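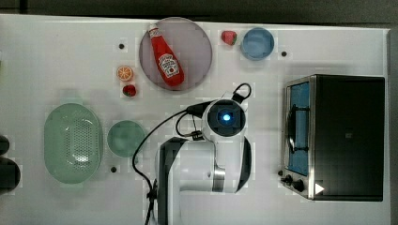

Kitchen notes, mostly breakfast table and small stuff. Added to 19 June 2025. Newest bits near the top, old ones at the bottom, some in the wrong place, will fix.

## Ketchup

Store it upside down only if the cap is flat and it actualy closes. Half of them don't. A bottle with a gunky cap standing on its head = ring on the shelf, sticky, takes hot water and a lot of swearing.

- Wipe the cap after every use. Damp paper towel, two seconds.
- Once a week unscrew the whole cap and soak it in a mug of hot water with a drop of dish soap. Toothpick for the hole. Dry it before it goes back on.
- First squirt is watery? Shake with the cap shut. Every time.
- Last inch won't come out — lay the bottle on its side on a plate for a while, cap end a bit lower, or add a spoon of vinegar, shake, and use it in a sauce. Good in baked beans or sloppy joes.
- Fridge once opened. I know diners leave it out. They go through a bottle a lot faster than you do.

Ketchup on a tablecloth: scrape, don't rub. Cold water from the BACK of the fabric. Then dish soap, leave it, rinse. Check before the dryer, dryer heat sets it for good. White vinegar for what's left.

## Strawberries

Don't wash till you're going to eat them. Biggest one. Wet berries go fuzzy overnight.

If you must wash the whole box: one part white vinegar, three parts cold water, in a bowl. Couple minutes. Rinse well, colander, then spread on a towel till really dry. Dry means dry. Then a container lined with paper towel, lid cracked open.

Leave the green tops on until after washing. Pull them first and the berry soaks up water and tastes of nothing.

Check the box when you get home. One moldy berry, out, and the ones touching it too. Soft but not moldy — cut up, spoon of sugar, leave in a bowl, breakfast tomorrow.

Freezing: tops off, single layer on a tray, freeze hard, then bag. Skip the tray and you get a brick.

## Colanders

I like an oval one over a round one, fits along the side of the sink and leaves room for a pan. Small holes are better for berries and rice. Big holes drain faster but you lose the rice.

Plastic ones:

- Keep away from burners. Obvious. Still melted the foot off one.
- Pasta water is usually OK but look at the bottom for a temperature mark. No mark, use metal.
- Starch in the holes: soak right away in COLD water, then brush from the outside in. Hot water turns it to glue.
- Smells of onion? Baking soda paste, leave it, rinse.
- Dry it rim down. Rim up it holds a film of water at the bottom for ages.

Doubles as a fruit basket if you rinsed too much fruit and have no place to put it. Plate underneath or you get a puddle.

## Orange slices

Cut across, not down, if you want rounds for a plate or a pitcher. Sharp thin knife, serrated is fine. Roll the orange under your palm first if it's for juice, don't if it's for slices, they get mushy.

Wash the peel even if you're not eating it. Knife drags whatever is on there right thru the middle.

Slices dry out fast. Cover with a small bowl turned over, or stack them back into an orange shape and wrap tight. Holds till next day.

Dried ones for decorating: 200 F oven, rack over a tray, flip now and then, hours. Don't walk off and forget. Ends of the orange go down the disposal with cold water running, or into a jar of vinegar for cleaning spray. Strain that after 2 weeks.

## Plates and bowls, colored plastic

Clear tinted plates scratch. Cut on a board, not on the plate. Stack with a paper towel between if you care how they look, I do for the nice ones.

Cloudy from the dishwasher is either hard water film or real scratches. Test: wipe a patch with white vinegar. Clears up = film, do the rest. Doesn't = scratched, it's a cookie plate now.

Top rack only. Bottom rack warps them, then they rock on the table.

Tomato stains in a pale bowl — sun. Wash it, put it on the windowsill a day, flip it, another day. Works better than anything I've bought. Rullari paste cleaner does OK on mugs but leaves plastic dull, so no.

Small bowls: one per kid, one color each. Fewer fights, and you know who left it on the couch.

## White tabletop

Shows everything. Also means you clean it, so fine.

- Crumbs first, dry. Wet crumbs are paste.
- Warm water, drop of dish soap, microfiber. Second cloth, plain water. Third swipe dry, or you get streaks on a matte top.
- Marker dots and pen: rubbing alcohol on a cotton swab, dab. Try a hidden corner first!! Permanent marker may need two or three goes.
- Berry juice, get it now. Later: baking soda and water paste, ten minutes, no scrubbing.
- No magic sponge on matte. Makes a shiny spot you will see forever.

Hot pans on a trivet always. The Zutamlow cork ones are ugly but they don't slide.

## Setting out food so it doesn't turn into a mess

Big plate in the middle, small stuff round it. Sauce bottle goes ON a plate, drips land there and you wash one plate instead of the table.

Wet things (fruit just rinsed) on one side, bread and toast on the other. Appliances toward the wall, cords behind, never across the front where a sleeve can catch.

Put out less than you think. Whole box of berries on the table goes warm and soft, a handful looks the same and the rest stays cold.

Clear in this order: food, sauce, dishes, crumbs. If you start with dishes you end up holding a ketchup bottle with no hands free.

## Odds and ends

Sponge: wring, stand it on edge. Laid flat it stinks in a day.

Dish towels, 60 C if your machine reads in Celsius, otherwise the hot cycle. No fabric softener, they stop soaking up water.

Spray bottle mix for counters: 300 ml water, a good splash of vinegar, one drop soap. NOT on marble or granite. Label the bottle.

Morkden shelf liner in the fridge door under the bottles. Cut to size, lift out, rinse, done. Paper towel does the same job, just change it more.

Lid that won't open — rubber band round it. Or run the lid only under hot water.

Shakya spice tins are good for toothpicks and twist ties once they're empty, wash twice or your toothpicks taste of cumin.

Still to write up: toaster crumbs, cutting boards, the freezer drawer thing.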